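Runutside Tenants Association
Minutes, general meeting, October 2022
Held in the downstairs room, Obura building
Minutes typed up the same night so excuse the spelling

Opening
Started late, door was locked. Chair welcomed new people from the Fuvow side. Minutes of May meeting read, one fix (the bike rack is on the north side, not the south). Approved with that change.

Heat
Boilers on but uneven. Top floors too hot, ground floor cold. Landlord's office says the valves were checked over the summer. Several people doubt it. Long talk about who to call after hours, the number on the lobby sign is dead. Secretary to get the right number and post it by the mailboxes.
Tenants asked to write down room temperature morning and evening for a week, with the apartment number. Use the sheet on the board. Please don't take the pen.

Laundry
Dryer 2 still eating money. Refund forms go to the office, not to the machine company. Someone asked about hours again. Vote to keep them as they are, no late loads. Carried, a few against.
Lint trap: clean it. Came up in May too.

Courtyard
Tree trimming put off again by the contractor. Branch over the Fuvow stairs is the worry. Chair to write to the landlord and ask for a date in writing. If no answer by next meeting we go to the city.
Planters: okay to leave out until first frost, then move them in against the wall. Soil bags by the gate need to go, owner please claim.

Money
Balance read out. Request for $2000 for the courtyard lights, matched by the landlord if we pay first. Questions on that. Why pay first, what if they don't match. Agreed to hold the money untill the match is in a signed letter. Moved, seconded, carried.
Dues envelope goes in the slot, not under the office door.
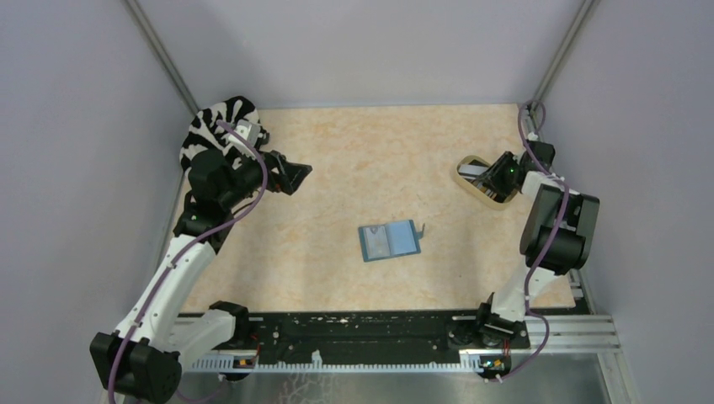
Light beige tabletop with two black and white robot arms.

Trash and recycling
Pick up day for cardboard is changing, notice from Ulow Hauling is on the board. Flatten boxes. Ulow won't take anything with food on it and they leave the whole bin behind if they find some, happened 2 times last month. Mattress behind the bins, not ours as far as anybody knows. Office to arange bulk pickup and we'll argue the bill after.

Noise
Complaint re music in the stairwell. Complaint re the complaint. Chair reminded everyone quiet hours are in the lease. Moved on.

Parking
Fuvow lot lines need repainting. Visitors using the numbered spots. Idea of window tags, some for, some said it never worked last time. Tabled.

Any other business
Coat drive box in the lobby, clean coats only please, kids sizes wanted most.
Request for the minutes in bigger print. Will do from next time.
Lost: gray cat, Obura side, no collar. Check your storage lockers.

To do
Secretary: after hours number, temperature sheets, bigger print
Chair: letter on trees, letter on lights match
Office: mattress, lobby sign

Next meeting date to be posted on the board. Room has to be locked after, key goes back in the office box. Meeting closed.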